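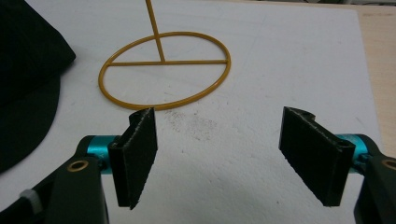 A yellow wire ring, crossbar and upright on the foam board.

About Cedora

Hi, I'm Nhàn Trương, and I make wire things! Stands, rings, hooks, little holders for plants and earrings and whatever else people write in and ask for. Cedora is me, a bench, and more coils of wire than one person ought to own.

I started out bending coat hangers in my apartment in Bruvmont so my cuttings would have something to lean on. A neighbor wanted one, then her sister wanted two (in different heights, of course), and by that July I was renting the back half of a shop on Võ Street. I'm still there. The front half is Rarnar, who frame pictures and very kindly let me use their doorbell.

The shape I get asked for most is a ring with a bar straight across it and a rod coming up from the bar. The ring sits flat and the rod does the standing. It's a simple piece, but I fussed over it for ages. My early ones rocked like a bad café table, and I went through 11 versions before I had a ring I liked. I still have number four on my windowsill at home and it still wobbles.

I do most of my checking on white foam board. Colored wire shows up beautifully against it, and if a ring is even a little bit out of true I can spot the gap underneath. Mustard yellow is my favorite color to work in. I also do a dark green and a plain white, and I'll try others if you ask nicely and aren't in a rush.

Last year I sent out 700 pieces, which still makes me a bit giddy. Most orders leave the shop within 10 days. Custom heights take longer, so do tell me if it's for a birthday!

If you'd like to come by, email first and I'll put the kettle on. Bring your plant if you can. I'd much sooner measure the real thing than guess from "sort of knee high," and there's usually a spare stool under the bench.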